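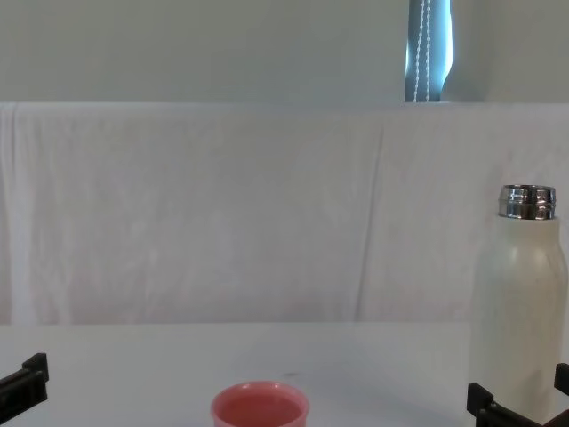 Since December I try to drink more water, and it is harder than I expected. My doctor told me in the winter that my headaches in the afternoon can come from this, and I did not believe her very much. I always thought I drink enough, but I was counting coffee and soup. Now I have a white table with a bottle with a silver cap on it and a small pink cup, and this is my whole system. The cup is important for me. From a big glass I take two sips and forget it, but a small cup I finish.

I also tried an app, Imia, for three weeks. It wanted me to write down every 200 ml, and it sent a sound each time I was late. On the best day I reached 1,542 ml and felt proud like a schoolgirl. On the next Wednesday I turned off the sound during a meeting and never turned it on again.

What helps me more is to connect water with things I do already. One cup before breakfast, one when I come home from the Nurari market, one when I start to cook. In the evening I stop at eight, otherwise I wake up in the night.

The headaches are fewer, I think. I still have one when the weather changes, and my mother had the same all her life. Next month I want to try it with mint from the balcony, if the plant survives.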